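Jillport Home Helpers Group
Minutes, 2019-08-06
Taken by Hae-won Ham, who still can't find the good pen

Present: the usual crowd, plus Ha-rang Ha from Stikley, who was our guest and did the demonstration. I took the notes, so if I've got you down as saying something silly, tell me before next time and I'll fix it.

1. Last minutes
Read and passed. One correction: I wrote that the Yook visit was canceled. It was only put off, and we're still going in February.

2. Report on the Stikley open day
Three of us went over, me included. I'd expected a big factory hall with things whizzing past on rails, and instead most of the afternoon was about very ordinary housework, which I loved! The talk was on picking up soft stuff: wrappers, bags, netting, cloth. Ha-rang told us a hard box is easy going by comparison, because a box stays the same shape when you grab it and a plastic bag never does. They had logged 1,015 pickups on the household list so far, 312 of them with plastic bags. I asked if that was a lot and got a very polite "not yet."

We all had a turn with the hand-held gripper. It's heavier than I thought it would be (my wrist knew about it the next day) and you have to squeeze slower than feels natural. I got a sock on my second try and was much too proud of myself.

3. Demonstration and talk
Ha-rang took us through the trash job, start to finish, with a lot of stopping for questions. The part that got everyone leaning in was the bag at the bin, where you've got thin clear plastic between two fingertips and all the puffed-up bits going wherever they like. 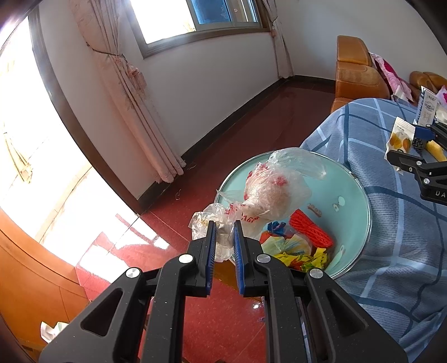

Crumpled plastic bag at the mouth of the turquoise bin, with the blue-padded fingertips beside it.

We spent a good while on those ribbed pads. I wanted to know if they wear out, and Ha-rang said yes, and that they swap them after 700 grabs whether they look tired or not. Somebody asked about clear plastic in particular. Ha-rang said it's a pain for the software as well as the fingers, what with the shine on every crease, and that a red fruit net like the one in the bin is much easier to pick out.

There was a bit of back and forth over whether a thing like this would ever be any use in a small kitchen. I said I'd be happy if it did only the bin and left me the rest. Opinions differed, loudly, and we moved on.

4. Ostia
This is the sorting project Ha-rang is hoping to start with households here. They'd like people to try the gripper at home and keep a short diary. I've put my name down. Anyone else who's interested should let me know and I'll pass the names along in one go. We agreed to hear the full plan before the group as a whole says yes.

5. Yook visit
I'm to ask about parking and whether we can bring lunch.

6. Any other business
The coffee urn is leaking again. I'll bring mine next time, but I'd like it back this time, please.

Thanks to Ha-rang for coming and for answering the same question about batteries twice. Meeting closed after the second pot of coffee.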